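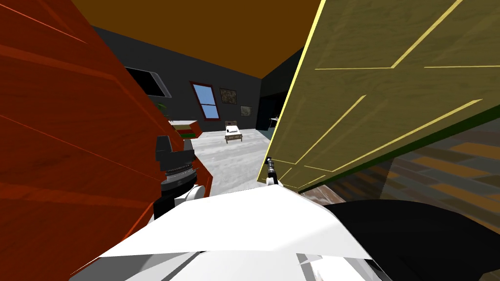
Budget for the two-arm setup: simulate first or buy the arms now?

Posted in Equipment and Planning

trudley_mk
Aug 2, 2022

Hi all! Our little club has finally got the go-ahead to spend on a two-armed robot for household jobs, doors first. I've been living in the simulator for weeks and I'm having a ball. Picture up top is from the rendered house, both arms up at a pair of panels, red on the left and olive on the right, with the room showing through between them.

Now the money. We have $2311 left for this part of the build once the base is paid for. The way I see it:

Option A: a pair of Halura grippers straight away, and keep using my old desktop for the sim.
Option B: a better graphics card and a year of Astik, grippers next year.

I'm leaning B, but I'd love to hear from people who've done either.

ra_colour_blind
B, easily. We went the hardware way and our grippers sat in a drawer over winter while we sorted out the software (a very nice drawer, mind you). A sim door you can slam as often as you like.

Grey_Nomad_Bill
Disagree. Look at your left gripper, it's right up against the red panel. Does your sim give you sensible forces there? Ours didn't, and we planned our whole arm purchase around numbers that were rubbish. Buy one gripper, screw a cupboard door to a sheet of ply, and learn from that.

trudley_mk
Fair point Bill, I haven't checked the forces at all. One gripper is $373 plus freight, so it wouldn't sink us. Does a single one teach you much, though, if the end goal is two arms?

Grey_Nomad_Bill
Heaps. Grip, slip, cable routing, how warm it gets. Second arm is mostly more of the same plus a bigger power supply. Put the power supply on your list now, by the way, I can't see it in either option.

Sandrine Joly
I did the budget for our build and I'd split it. One gripper, the graphics card, and hold off on Astik until you know what you need from it. And please set aside 10 percent for connectors and fasteners. I laughed at that line when someone put it in my spreadsheet and then we spent the lot!

Also, check reach before you order arms. Your right gripper is only just at the bottom edge of the olive door. I'd want to try handles at a few heights in the sim, it costs you an evening.

ra_colour_blind
Still say B, but Sandrine's reach idea is a good one. Try a narrower doorway as well. The shoulders on that thing look chunky and you don't want to find out after the arms are bolted on.

trudley_mk
Love this, thanks everyone. New plan is one gripper, the card, the power supply (ta Bill) and Sandrine's 10 percent. I'll run the handle heights tonight and post the spreadsheet once I've fixed the freight column.

Grey_Nomad_Bill
Get the freight quote in writing.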